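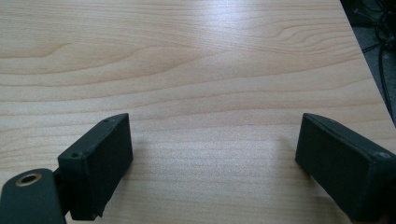
Hand-held grippers, round two

I've been promising this page since June, and then the garage got too hot and I got lazy, so thanks for waiting. If you missed round one, it was all about controllers and got pretty dry. Fingers are much more fun.

The short version: I have been swapping finger sets on my hand-held gripper, the one with the camera looking down between the fingers, and writing down how each set behaves. Same handle, same camera, same trigger, and I try to use the same grip every time (my wrist disagrees by the end of an evening). Each set gets 100 picks from a mixed box of junk: bolts, a sponge, a few pen caps, a deck of cards, one very annoying marble. After that it goes on the long run, where I squeeze and release until I hit 3,000 or something gives up.

I only shoot on the bench with nothing else on it when I'm setting up. The first thing I check with any new set is what the camera sees with the fingers wide open, and you'd be surprised how much a chunky finger eats into the bottom corners. If I can't see plenty of table between the pads, I already know I'm going to be fumbling for small parts.

The picture up top is the Gukwood block set, opened up over the bench. Dark, boxy, screw holes along the top edges, and a nice wide gap to work with. Look at the lower front corner of the left one and you'll find a rough little chipped spot. The fingers still close fine as far as I can tell, but I'm keeping an eye on it and I've started a log line just for that corner.

I also really like the brass-colored insert in the bracket on the left side. Plain plastic holes and I have a bad history!

One thing I didn't plan for was glare. The bench top is pale and the overhead light bounces off it in a big white patch. People kept asking why I don't use a gray mat. Well, I tried one, and I liked the mat less, because dark fingers on a dark mat just melted together on my screen and I couldn't tell where the pads ended. On the light wood the finger edges are easy to pick out. I'd take a little glare over that any day – but I do want to try moving the lamp.

Now the numbers, for those of you who scrolled straight here (I would too).

Gukwood blocks: 2 drops out of 100. Both were the marble. Flat faces are great on the card deck and the sponge, and they're a bit clumsy on pen caps, where I had to come in at an angle and hope. Squeeze feel is stiff, which I like.

Vunero soft tips: these went on before the blocks and I wanted to love them. They wrap around the marble beautifully, no complaints at all there. But they lean sideways when you lift anything with some weight to it, and the bolts kept rotating on me. I stopped the long run early when one tip started peeling. I got 107 picks out of them in total, counting a few extras I did for my own curiosity, and I still reach for them when I'm handling anything squishy.

Derkar narrow fingers: only a quick try so far. Best view of the table by a mile, and pen caps are suddenly easy. They flex more than I'd like and I haven't put them on the long run yet.

If I had to leave one set on the handle for a month it would be the Gukwood blocks, with the narrow ones in the drawer for small stuff. Ask me again after the long run, though. The blocks haven't finished theirs.

Still on the list: a textured pad from Wieczorek that is supposed to stick on over flat faces like these, and a second camera height, a little farther back, to see if I can get those bottom corners back. I'd also like to redo the marble with a slower squeeze, since I suspect I was just pinching it too fast and shooting it out.

If you have a finger set you'd like me to run through the junk box, drop me a note and tell me the screw spacing. I'll print an adapter if it's close.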